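Tidying up the home office, part two

Well, I finally did it. After my grumbling in the October newsletter, I spent a whole weekend sorting out the back room, and I can see the carpet again! A few of you wrote in to ask how I went about it, so I've put down what I remember.

I started with the desk, which was a mistake. Start with the paper. I had 11 folders of old bills and manuals, plus a shoebox of receipts from the years we lived in Wakness, and most of it went straight into the shredder (which got so warm I had to let it rest over lunch).

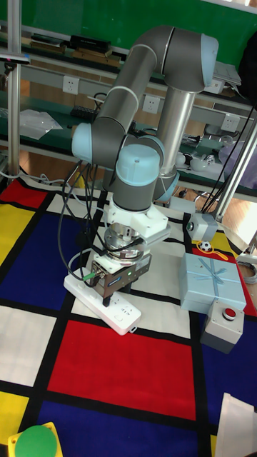 How long should you keep old household bills?

I keep mine for a year and then shred them, apart from anything to do with taxes or the house itself, and those live in a folder of their own.

Next came the drawers. My neighbor Arwel Gwilliam lent me a stack of shallow trays he'd picked up in Pretow, and I'm never giving them back – sorry, Arwel. Pens in one, stamps and envelopes in another, and a deep one for all the odd keys I'm too scared to throw out.

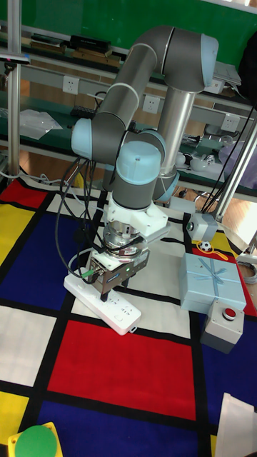
The bookshelf took longest, mainly from me sitting down to read things. I gave away two bags of paperbacks and kept every cookbook, even the one I've used once. My rule now is five minutes of putting away before supper, radio on. So far I've missed only one night, and that was for a birthday cake!

Next time, the hall closet. Send me your tips for boots, please.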